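Clornard raises Vurnora to Buy and lifts price target

Clornard, the independent equity research house, has raised its rating on Vurnora to Buy from Hold and lifted its 12-month price target to 281p. The change follows the company's trading update in March, which showed a second half-year of growth in orders and a further reduction in net debt.

Umesh Vashisht, senior analyst at Clornard, said: "Vurnora has spent two years simplifying its business. Margins in the core components division are now ahead of our earlier forecast, and we believe the shares do not yet reflect this."

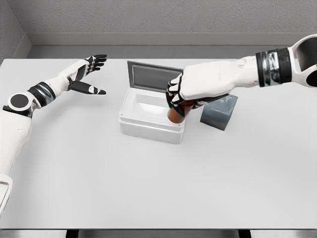
Clornard's revised forecasts assume revenue growth of 5% in the current financial year, with the components division providing most of the increase. Spending on automation is expected to remain a large item in the budgets of Vurnora's customers, though this is a market that the research note treats with caution. No revenue from that area is included in the forecasts.

The note also considers the position of Raptis, Vurnora's closest listed rival, on which Clornard keeps its Hold rating. Raptis trades at a similar multiple of earnings but carries more debt, and its largest supply contract comes up for renewal within 24 months.

Giang Lâm, head of research at Clornard, said: "Our view rests on cash. Vurnora can pay for its planned investment from its own resources – and maintain the dividend."

The main risks to the rating are a fall in industrial orders, higher raw material costs and delay in the sale of the Tusatis packaging unit.

The full note is available to Clornard subscribers. Media enquiries should be addressed to Hậu Bùi in the Clornard press office.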